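Karex hand-held gripper kit, worth it for kitchen tasks?

zewditu_m
Hi all! I've had the Karex kit on trial since December and promised a few of you a write-up, so pour yourself a coffee.
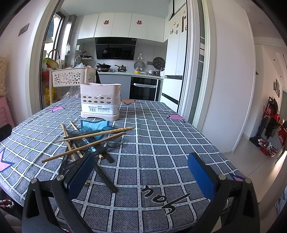
My test job is sorting utensils into a caddy, 21 runs so far, and I've grown very fond of the thing. The blue pads have a fine mesh texture and they hold chopsticks better than I dared hope, even when they're crossed over each other. Scissors are another story (mine were dropped on 8 of those runs, always by the loops).

fuad_wako
Lovely write-up, but I can't agree on the pads. I rented the same kit and went back to my Cisen after 2 weeks. Thin sticks rolled on me every time I came in at a slant.

zewditu_m
Oh, that's a shame! Did you come in from straight above too? I go slowly and close before I lift.

fuad_wako
Both ways. Maybe I got a tired pair.

shewit.e
Fuad, ask them for new pads, they sent my sister Tsehay a set without any fuss. I do think the price is steep for what you get, though, and the manual is dreadful.

zewditu_m
The manual is dreadful, no argument from me! I'll try the scissors blade first tonight and post how it goes.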